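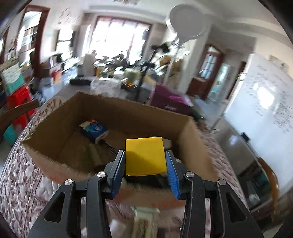 Miah One-Box Sorting Cards: my review after four weekends

I have bought a lot of organizing stuff over the years. Drawer dividers, fabric cubes, a label maker I used for a single spice rack. So when Kimie Fukuda lent me her set of Miah cards I figured I'd flip through them and give them back. I kept them for a month and then ordered my own!

What you get: a deck of 22 cards, a thin booklet and a pad of tags with string. You supply the box. The booklet is very relaxed about this and says any cardboard box you can lift with both hands will do, so I used an old brown one that was already going fuzzy along the top. No special bins, no color system to memorize. I loved that right away.

How it works

You draw a card, and the card names a kind of thing. Cables. Anything yellow. Small plastic parts. Stuff still in its packaging. You walk through one room, pick up whatever matches, and it all goes in the box. When the box is full or the timer rings, you stop and go through it piece by piece. Keep, give away, throw out, or "ask someone", which gets one of the string tags.

The color cards sounded silly to me and they ended up being my favorites. When you're only hunting for yellow you stop seeing the mess as one big lump, and you find things you've walked past for years (in my case, a bicycle reflector and half of a board game). My nephew will do a color card without being asked. He will not do "paperwork", but then neither will I.

The small plastics card

I want to give this one its own paragraph. Every house has a drawer of molded plastic bits that came with something, or fell off something, and I had always pushed mine to the back. The card tells you to read whatever is printed or molded on each piece before you decide, and to write it on a tag if you can't place it. Simple, but I had never done it. Most of mine went straight out, and the rest now have tags.
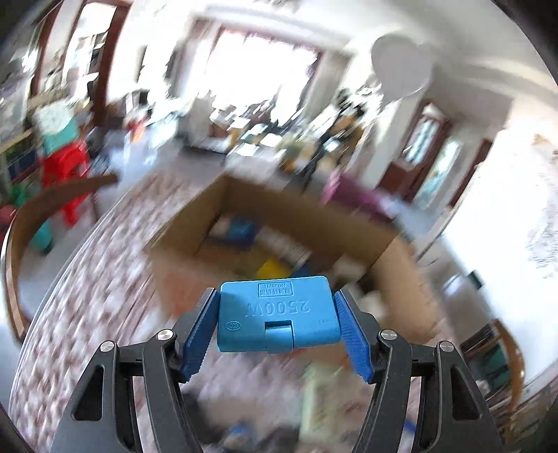
Small plastics card: the blue one with 2500W on its face.

What could be better

The tags are too small. If your handwriting is anything like mine you'll want to cut your own from an old folder. The booklet also spends 2 whole pages on choosing a timer, and I'd happily trade those for more on what to do with the "ask someone" pile, which grows fast. I still have a bag of stuff with Bogdan's name on it and he keeps forgetting to come by.

The cards themselves are thick and shuffle nicely. The carton they come in is a tight fit, so mine live under a rubber band.

I also tried the Vollon planner last spring, and it's a good planner, but it wants you to list every room before you touch anything. I got as far as the hallway. With the cards I was picking things up within a minute of opening them, and for a person like me that's the whole game.

Who it suits: anyone with full shelves, a short attention span and a spare box. If your place is already tidy you'd probably run out of things to find by the second afternoon.

My rating: 4 and a half out of 5. Bigger tags and it's a five.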